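The Halliday Office of Motion Software required that every planning failure be explained in writing before the close of business. Marjan Kermani had written 110 such explanations, and she regarded the next one with the calm of long practice.

The failure concerned Wiriten, the planner, which had been asked to replay a short task involving a power strip and its cord. It had produced a path for the left hand and a path for the right, and had then declined to run either. The log gave the cause as "awaiting consent."

No such state existed in the code. Kermani searched the tree twice and found 6 uses of the word "awaiting," all of them in comments.
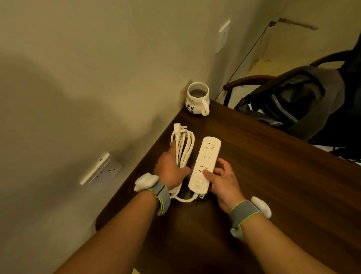
She opened the perception record and compared it with the plan. The left hand was to hold the coil while the right kept the strip in place. The wrist poses were clean, the contact estimates were stable, and the collision check had passed with a wide margin around the mug. By every rule the Office maintained, the motion was permitted.

At 200 milliseconds into the plan, however, the controller had sent a query to an address on the Orilness network. The query had been repeated 162 times. Its content was a single field, marked "other hand."

Kermani read the field again. Each arm, it appeared, had been planned as a separate party, and each had asked the other for leave to begin.

The approved remedy was to merge the two processes under one clock. She prepared the change, attached the log, and entered her name. Then she opened a second window and, without a ticket, wrote a short reply to each address.

Both paths began to run on Monday, shortly before the building opened.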